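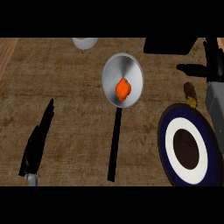
## Wipe the table first

I look after a two-armed kitchen cell that has never cooked anything. It lives in a simulator, where the pan is silver, the handle is black, and an orange lump that might be a bell pepper or might be sweet potato can sit in the middle of it all month without going off. People assume a job like this has no maintenance in it. Nothing rusts, nothing leaks, and the grippers don't wear. I would like those people to come and do my September.

The cell is called Pellex, after a project that was canceled before I arrived. The nightly job resets the table, runs 500 episodes and writes a log. For two weeks the log said everything was fine. Then somebody upstairs noticed that the left arm had started approaching the pan as if it were a strange dog.

The cause was a joint offset. When we moved to the new Skareo arm model, one wrist came in 2 degrees away from where the old one had been, and the controller quietly made up the difference on every move. A real arm would have complained. It would have hummed, or warmed up, or scraped a plate, and a technician with a coffee in one hand would have frowned at it. A simulated arm is polite to the end – it will carry a bad calibration for 3,074 episodes and hand you a tidy spreadsheet afterward.

So my opinion, for which I've been called old-fashioned by people who keep their passwords in a text file, is that a virtual cell needs a maintenance schedule, on paper, with boxes to tick. Ours takes 10 minutes each morning:

- Home both arms and compare the joint readings with the sheet taped to the monitor.
- Open and close each gripper on nothing, then on the pan handle.
- Drop every object from just above the table and watch where it settles.
- Look at the camera view with your own eyes.

The third item is the one that gets skipped, and it's the one I would keep if I had to throw out the rest. Objects in a simulator have an outline you see and a second, cruder outline that they collide with. The two drift apart whenever anyone "cleans up" a model. We had a plate with a handsome navy rim and a collision shape belonging to a much larger plate. The gripper kept stopping short of it in midair, and we spent a whole afternoon retuning the grasp planner – I did, I should say – before anyone thought to turn on the collision overlay.

The fourth item gets laughed at. Wuvach, who sell us the scene software, provide a health check with a green light, and I have nothing against the green light. It told us the textures had loaded and the physics was stepping. It has no view on whether a knife with its blade pointed up the table is a sensible thing to leave beside a pan when two arms are about to start swinging. That layout came out of the randomizer and passed every test we had. I moved the knife limits in the config by hand and wrote it down in the book.

Yes, there's a book. The Dizon ticket system has a field for "resolution," and most of ours say "restarted." The book says which file, which joint, what the number was before and what it became. When the wrist problem came back after an update, the ticket history was no help whatever and the book had me finished before lunch.

I'd still take a real cell over this one if offered. You can hear a real one. Until then I'll keep homing arms that don't exist against a sheet of paper that does, and I'd like whoever borrowed my pen to return it to the clip.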